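4.3 Partly used racks and the consolidation of tips

The survey described in Section 3 left one category of consumable unresolved. Full racks of pipette tips are easy to store and easy to count, and empty racks go to the wash or to recycling. Racks that hold a few tips each fit neither group. At Floltholm they were kept on the same shelf as the full ones, and at Pollstead they were moved to a drawer that was rarely opened. In both laboratories the partly used racks took up more shelf length than the tips in them justified, and staff opened a new rack when they could not find one with enough tips in a usable pattern.

The pattern matters because a multichannel pipette picks up a whole row or column in one stroke. A rack with 20 tips spread across its grid is of little use for this purpose, while the same 20 tips placed in adjacent rows can be taken up normally. For single-channel work the pattern is less important, although respondents at both sites said they tended to avoid racks that looked nearly finished. Almost 300 partly used racks were recorded over the survey period, and the stock sheets listed them as full until they were discarded.

We therefore defined consolidation as a separate task with its own bench layout. Racks of the same color and tip size are placed side by side in a single row, with the long sides of the boxes touching where the bases allow it. One rack is named the donor and its neighbor the receiver. Tips are moved singly, held near the collar, and set down in the first free hole of the receiver, starting at a corner. Lids and empty boxes stay in the same row as the racks – an earlier layout put them on a second shelf, and they were regularly mixed up with boxes from other benches. Figure 6 gives two views of the row on the bench. Tips that had been touched at the narrow end were discarded, and consolidated racks were marked for non-sterile use only.
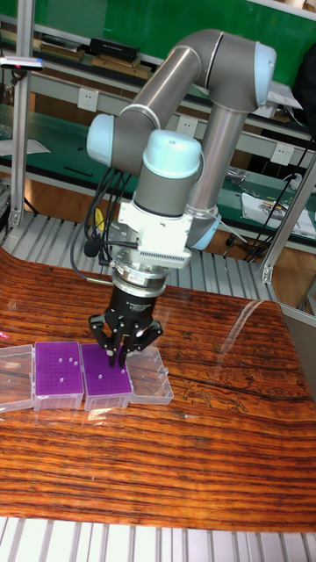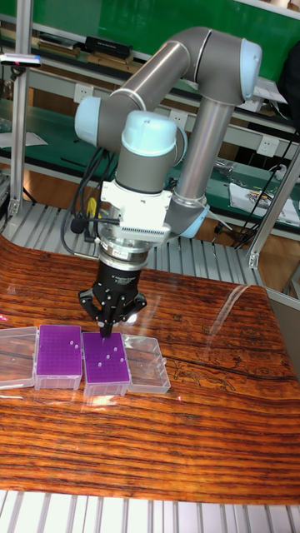
Figure 6. Row layout for consolidation. In both views two purple racks, each holding a few white tips, stand between clear empty plastic pieces at the two ends of the row.

Comments on a draft of this section were collected from both sites. Joelle Chidiac objected to the single-tip rule, writing that for the smallest tip size the time spent is worth more than the tips recovered, and that her bench would prefer to keep one open rack per size and finish it before another is taken from the shelf. She also asked whether a receiver filled from several donors should carry the lot number of each. Anas Akl agreed on the lot numbers but not on the open rack, noting that a shared bench with two shifts will always have more than one rack in use by February, when the teaching groups return.

We accept the point about lot numbers. The label used in the second round has space for up to three, and a receiver that would need a fourth is closed early. The question of the smallest tips is taken up again in Section 5, where handling time is set against the price of a new rack at an annual use of 2000 tips per bench.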